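From: Yvonne Oakley
To: workshop list
Subject: Re: [workshop] hand-held gripper, eggs

Gervásio Xavier wrote:
> The Rorkine fingers are on and it holds an egg. I think
> we can call the gripper finished and start recording
> with it. Any objections?

One or two, yes. Holding an egg is a nice thing to show people, but I'd like to know how hard it is being squeezed. A raw egg takes more than you'd think if the load is spread. I've gone through the notes from July and found 27 grabs logged, with no word on how many were hard-boiled.

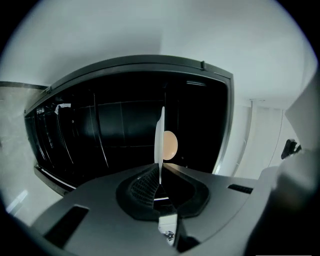
Carla reckons the finger is fine and the trigger is the trouble: after 14 grabs in a row her hand gets tired and she starts clenching, so whatever we record is partly a record of her thumb. I can believe that. A softer spring might help, though I said the same of the last one and it made the grip sloppy.

Before anyone orders the second set, could we try 2 people, the same box of eggs, and a kitchen scale under the trigger? If the readings agree I'll stop moaning. I'm not holding my breath.

Also, who has the small hex keys?

Yvonne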